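Teaching a robot to put the plates away, one kitchen at a time

19 Apr 2019

I've washed a lot of dishes in my life, but until this month I'd never done it for the benefit of a robot. Well, strictly speaking I wasn't washing. I was moving crockery about on a worktop in Goltalbridge, with a gripper in my hand, trying very hard not to drop anything that belonged to somebody's gran.

The people behind it are Perkorell, a small outfit that moved into the old seed merchant's on Shahbazi Street in December. They want a robot that can cope with an ordinary kitchen, meaning the sort with a kettle in the wrong place and three bowls that don't match. To get there they're collecting examples of people doing everyday jobs, and they've been asking locals to lend a hand (and a kitchen).

The project is called Morholm, and Zinash Derese, who runs it, came round to show me how it works before I was let loose. I'd pictured a big arm bolted to a table and somebody behind a screen with a joystick. They do have one of those back at the office, and I had a go on it later - more on that in a minute. But most of the showing is done with a gripper you simply hold. You squeeze, the fingers close, you lift, and you do the job as you normally would, only with two plastic fingers in place of your own five. A camera on the gripper watches what happens at the business end.

It's harder than it sounds! My first try was a cereal bowl and I chased it halfway to the sink. Zinash told me to stop jabbing and come in from the side, slowly, and to wait half a second before lifting so the grip could settle. After that I got a bit cocky and moved on to mugs, which are lovely, because they have a handle and they stay where you put them.

Plates are the real test. They're flat, they're slippery, and a pair of fingers can't get underneath one that's lying on a worktop. The trick I was taught is to get it up on its edge first and then take the rim, so you've got something thin to pinch. With the bigger ones you use a gripper in each hand, one doing the holding and the other steadying. I'm right-handed and my left was hopeless to begin with. It kept wanting to let go whenever the right one did.

Each go at a job is saved as its own little lesson. Perkorell wants 1000 of them for plates and bowls before it starts training in earnest, and when I called in they had 400 in the bag. Eighteen households have signed up so far. Zinash is keen on the variety. If every lesson came from the same tidy room with the same white plates, she said, the robot would be brilliant in that room and useless in mine. So they want shiny tiles, speckly worktops, flowery china, rice cookers, the lot.
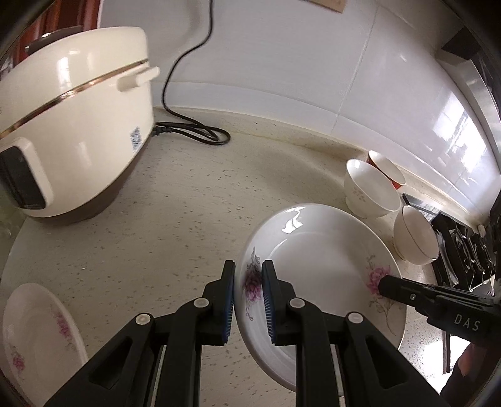
Henk Verbeke reckons the pace is the thing people get wrong. He told me he'd done 95 lessons and binned a good few of the early ones himself, as he'd been rushing, and a robot that copies a rushed plate will rush every plate it ever meets. He also thinks we should be showing it a few fumbles and how to recover from them, and he's been putting that to Zinash every chance he gets. She's coming round to it, I think. There's a batch planned where you let the plate slip a little on purpose and then get hold of it again.

Now, the joystick. I did go back to the office to try the big arm, and I have to say I was dreadful at it. You stand a couple of steps away and steer the thing by remote control, and you can't feel a thing through it. With the hand-held gripper you get a bit of a nudge when the rim touches the counter. With the remote you're going by eye alone, and I closed the fingers on thin air over and over while a very patient sponge sat there waiting to be picked up. It took me most of a cup of tea to move it from one side of the table to the other. Zinash says the remote sessions are still worth having, as they show exactly what the arm can and can't reach, but she can get far more done in a morning with people holding the gripper themselves.

What does the robot do with it all? At the moment, not a great deal. I saw it lift a plastic beaker and set it down again, a bit wonkily, and everyone in the room was delighted, me included. China is for later in the year.

If you're in or near Goltalbridge and fancy a go, Perkorell is after more kitchens, particularly small ones and ones with awkward corners. A session lasts a morning, they bring the grippers, and you use your own crockery unless you'd prefer they brought a box of theirs. You can put your name down at the office on Shahbazi Street. I've booked myself in for cutlery next, and I'm already dreading the teaspoons.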